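6 November 2025

What a day! I finally sat down with the notes I've been collecting since August and wrote the first proper pitch for Lanz — two pages, when I'd sworn it would never be shorter than 15. I kept coming back to that old business about working backwards: write the announcement first, as if the thing were already finished, and only then decide what to build. I'd always thought it a bit daft, but by the second paragraph I could see that five of our planned features had no place in it at all.

Faraji Mabula rang from Prelham at lunch and I read him the whole thing down the phone (poor man, his soup must have gone cold). He liked it! He thinks the publishers in Navholm will want a trial before Christmas, and he wants the price on the first page, not tucked away at the end. Fair enough. I've moved it.

Still to do: ring Levport about the hosting, and choose between the blue logo and the green one. I'm leaning green. Around 18 people have asked to try it now, which makes me grin every time I open the list. Early night, I hope — train to Prelham in the morning.

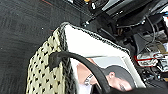
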